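Speaker notes - "Where Do I Put It Down?" Planning and perception for a simple placing task
Leonie Tomoana, 28th September

Opening. Say thank you, wait for people to find seats, and don't rush this bit. I always rush this bit.

Start with the plain version of the problem. We have a planner called Undska and a perception module called Hollis, and between them they have to get a piece of food into a container. I know that sounds like a very small thing to bring to a room full of people who build much bigger things, but I've spent most of my time since June on it and I've grown fond of it.

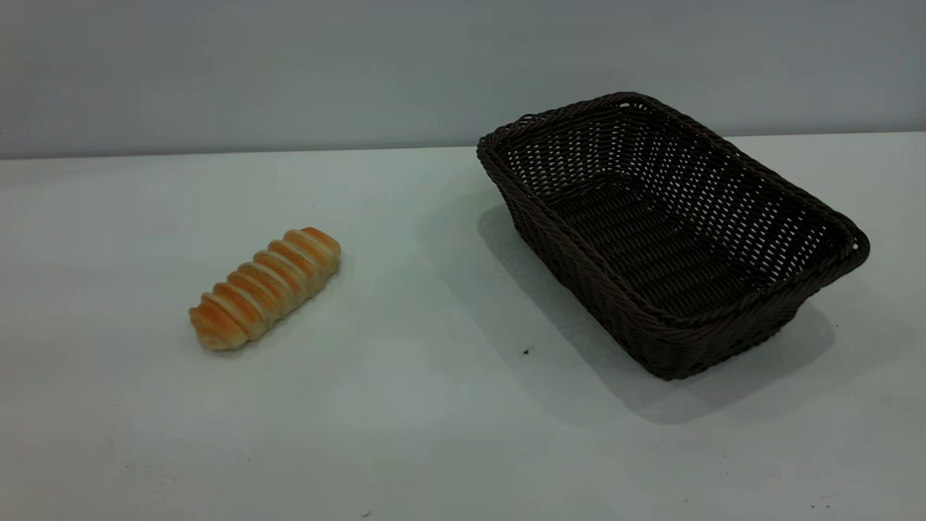 Hollis has one job at the start of a run, and it's to hand the planner two poses and a measure of how sure it is about each. The trouble is that those two poses aren't equally easy to get. The roll is a nice closed shape with ridges all along it, so the long axis comes out cleanly and we can line up a grasp across it. The basket is open weave, and the tabletop shows through the gaps in the sides, so our early segmentation kept breaking the walls up into confetti. (Pause here, somebody usually nods.) What fixed it for us was fitting the rim first and letting the walls follow from that.

Talk about the labeling next. We hand-checked 200 rims and then generated 3,000 more by rendering, and I'd like to be generous about the rendered ones, they did help, but the hand-checked ones did most of the work.

Now the wrist camera, and take your time, because this is where the questions come from.
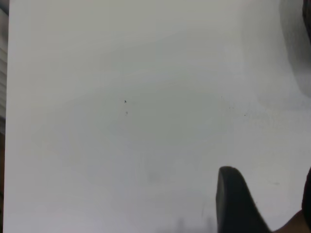 We run a small tracker on the wrist view at all times, and for a long while it was allowed to vote on where the target was even when it had hardly any features to go on. It would latch onto a speck and feel very sure of itself! So we gave it a way to abstain. If the feature score falls under a threshold, Cudlow - our arbitration layer, for those who missed the earlier talk - falls back to the fixed camera and keeps the last good transform.

Mention that the threshold is a setting and that ours is 80. Yours will be something else, please don't copy it.
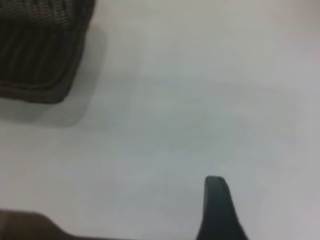 Partial views are the middle case, and I think the most interesting one. Abstaining would be a waste, and trusting the view completely would be worse. A single rounded corner of the basket, like the one up at the top left, gives us a curve we can match against the rim model, and the match goes to the planner with a wide error on it. Undska then picks a path that keeps some clearance until the error shrinks. 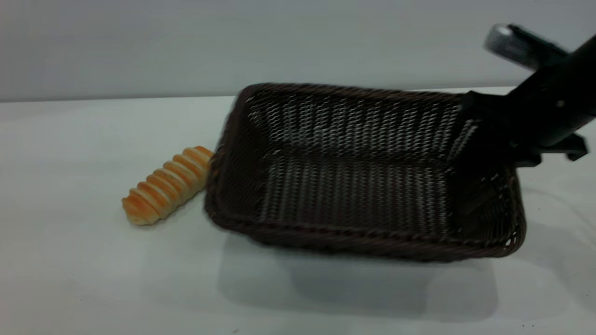 Fixed camera: arm over the right end of the basket, roll on the table by the left end.

Keep this slide up while talking about replanning. Our replanner checks up to 1,000 candidate paths before it commits, and it scores the whole arm against the rim, fingers and gripper body included. We used to check only the fingertips. I'm a little embarrassed by how long that lasted.

Close with the tooling. The replay viewer is called Kukasham, it puts both cameras and the planner's state on one timeline, and I'm happy to show it to anyone on my laptop afterward. Then questions. Repeat each one into the microphone before answering.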